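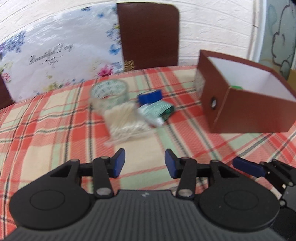
In Defense of the Long Lunch

I have been thinking about lunch again, which my family will tell you is my usual condition. When I started out in the billing office at Hirka, we had a full hour, and people used it. Somebody would bring soup in a jar, somebody else would have half a cake left over from the weekend, and we'd pull the chairs together and talk until the phones started up at one. I learned more about raising children at that table than I ever did from a book, and I learned how to do my job there too.

These days the hour has shrunk to a half, and the half gets eaten at the desk with one hand on the mouse. I counted up my own desk lunches last year (my calendar is very thorough, I'm sorry to say) and came to 220. I can't remember a single one of them! I couldn't tell you what I ate or whether I liked it.

Then in April I spent two weeks in Stastavia, staying over a little bakery called Inano, and every day at noon the whole street slowed down. The hardware store pulled its shade. The baker sat down with her nephews at a table in the back, and if you wanted a roll you waited, and people did wait, leaning on the wall and chatting in the sun. I was grumpy about it the first day. By the fourth I was leaning on the wall with everybody else, hearing all about a cousin's wedding.

I know the arguments on the other side. Parents want to leave early enough to make the school pickup, and a longer lunch means a later evening. Nurses and drivers have never had much say in the matter at all. I don't want to take anybody's early evening away. But I do think a boss who can spare over an hour for a meeting on how we might all get along better could spare it for sandwiches instead, and I'd bet on the sandwiches.

My own office has agreed to try it through the summer, one long lunch a week, phones off. I'm bringing the soup.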